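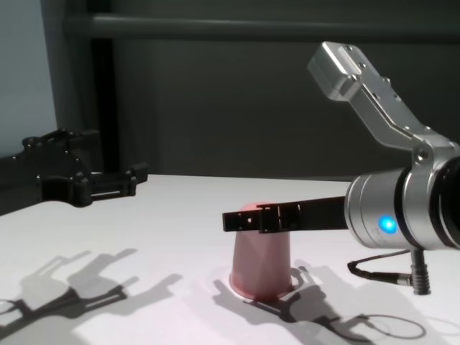 The Wotville Understudy – COMEDY Small Mixed Cast
One act, script and performance license

Gulyás, a tired actor in a touring company, wakes up in the town of Wotville to find his understudy has already gone on for him, and the audience liked it better. He spends the rest of the play trying to get his own part back.

The old catalog called this "a laugh a minute." I'd be careful with that. The first 19 pages are slow, and the landlady's speech about the soup needs a very good landlady. Things pick up once Uleck, the stage manager, locks himself in the wardrobe with the cash box. From there to the curtain it's a solid piece of work.

Cast: 3 women, 3 men. It is listed elsewhere as "flexible, 4 to 20." I don't see how. You can add townspeople to the station scene, but they have no lines and a long time to stand around.

Set: a boarding house parlor. The wardrobe must have a door that locks, or at least looks like it does.

Music: none. A song was added for the Videtden revival – it isn't in this edition and isn't missed.

Script: 154 pages in the large-print rehearsal copy, with room for notes. The director's book has a prop list and Nour Nimri's lighting plot, which asks for more lamps than most school stages own. Half of them will do.

Performance license is sold separately and covers one production. Scripts can't be returned once opened, so read the sample pages before ordering a full set.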